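4.2 Finger covers and grip setup

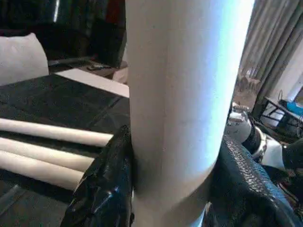 Figure 3. Wrist camera view at the Gullmont cell, with one roll held upright between the two black fingers and three more lying on the tabletop.

Salgado objected to our first maintenance plan on the grounds that changing the finger covers on a fixed date would hide early wear, and she asked that each cover be checked by hand before every run. We adopted her check and kept the fixed date as an upper limit. A pair of covers is now replaced after 320 grasps, or sooner if either one slips when pulled with the thumb.

Closing force was set once, in March, with the arm parked and a single roll placed by hand between the fingers. We lowered the force in steps until the roll slid, then went back up two steps. The setting was left alone for the remaining 267 trials. After each cover change the fingers were opened and closed six times with nothing between them, and the zero position was saved again. Kanaujia found that skipping this step left the grip too loose on the first few rolls. The camera lens was wiped at the same time with a dry cloth.

Shares 46 | Comments 6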